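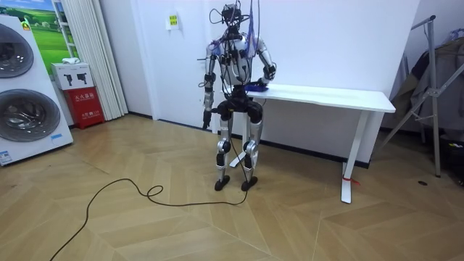
The robot at the white table, left arm forward.

Dusik project, working group on cloth handling
Minutes of the meeting of 8 December 2025
Minutes taken by Vy Ngô
Chair: Eduard Michalík

1. Minutes of the previous meeting

The minutes were accepted with one correction. Under item 3 it was written that the threshold for contact is set "by hand for each cloth". The right wording is "by hand for each session". Eduard asked that the corrected version replaces the old one on the shared drive, so that we do not have two versions again.

2. Result of the pause method

Vy presented the result of the comparison between the old method and the pause method. For those who were not at the last meeting, the pause method is the following. The operator brings the hand down to the cloth as before, but when the first contact is made, the hand must stay still for one second before the fingers are allowed to close. During this second the wrist readings are recorded with the hand at rest. The controller later uses this part of the recording to decide how far the fingers should go under the edge of the fabric.

With the old method, 17 of 31 attempts ended with a single layer of the cloth in the fingers. With the pause method it was 29 of 31. All attempts were made with the same cloth, folded once more before each attempt, and with the left hand only. An attempt was counted as good if one layer was lifted and the layers under it stayed on the table.

Eduard said that the difference is large but that we should be careful with it. The old method was recorded first and the pause method after, and the operator was the same person. It is possible that a part of the improvement comes from practice. Vy agreed. She had looked at the old recordings in their order and does not find that the later ones are better than the early ones, but this is a weak argument and she would not like to put it in the report as the only one.

It was decided to repeat the comparison with the two methods mixed in random order. The order will be drawn before the session and the operator will learn the method only when the arm is in the start position.

3. The two attempts that failed

In both cases the fingers closed on two layers. Vy showed the wrist readings on the screen. In the first one the contact was found too early, probably when the thumb touched a raised crease and the other fingers were still above the fabric. In the second one she could not find the cause. The readings look normal until the lift.

There was a long discussion about the thumb. At present the thumb is placed across the cloth first and the four fingers come after. Eduard would prefer that all of them arrive together, as the contact would then be easier to detect. Vy answered that the cloth slides on the table if the thumb does not hold it, and that this was the main problem in the autumn recordings. It was not decided. Vy will prepare a short test with both variants, without changing anything else.
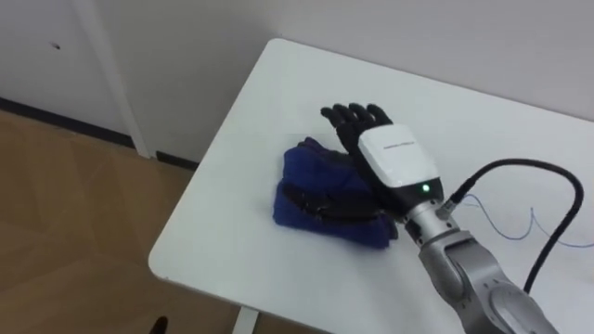

Vy Ngô

4. Position of the cloth and of the cable

The protocol says that the cloth must lie "near the front corner of the table". Eduard pointed out that this is not precise enough for another lab. If the cloth is close to the front edge, the arm has a different bend in the elbow than if it is further toward the wall, and the readings at the wrist change with it. New text was agreed: the distance from the front edge and from the left edge is measured with a ruler and written in the session sheet before the first attempt, and measured again after the last one.

The cable at the wrist was also discussed. It leaves the connector at the side and makes an arch over the table. When the forearm turns, the arch pulls on the wrist a little, and this pull is visible in the readings as a slow drift. In the pause method it matters more than before, as we use exactly the part where everything should be still. Two proposals were made:

a) fix the cable to the forearm with soft straps, so that the arch becomes smaller;
b) leave the cable free and record one empty movement before each block, then subtract it.

Eduard is in favor of a). Vy is afraid that the strap will slip during a session and that we will notice it too late. Both will be tried. The thin blue wire stays where it is for now.

5. Software

The new version of Khương reads the contact time directly from the log, so it is no longer needed to mark it by hand. Vy compared it with her own marks and they agree well, except for very slow approaches, where the software gives the contact too late. She will send the four worst files to Eduard. Until this is solved, the marks made by hand remain the valid ones.

The export to the Gurnus format works, but the names of the fingers are in another order than in our sheets. This has to be written clearly at the top of the file.

6. Report

The first draft of the method chapter is ready and needs to be shorter. Eduard asked that the words "grasp", "pinch" and "pick" are not used as if they were the same. Proposal: "pinch" for the closing of the fingers and "lift" for the movement after it. The word "grasp" should be removed everywhere except in the titles of cited papers.

The results chapter waits for the mixed comparison. It should be possible to finish it in January.

7. Actions

Draw the random order and prepare the session sheet: Vy
Test with thumb first and with all fingers together: Vy
Straps for the forearm: Eduard
Recording of the empty movement: Vy
Look at the slow approach files: Eduard
Correct the wording in the method chapter: Vy, then Eduard for reading

8. Other matters

The threshold used in the pause method is not written in the protocol. Vy will add it together with the text about the ruler.

The date of the next meeting will be sent by mail after the mixed comparison is recorded.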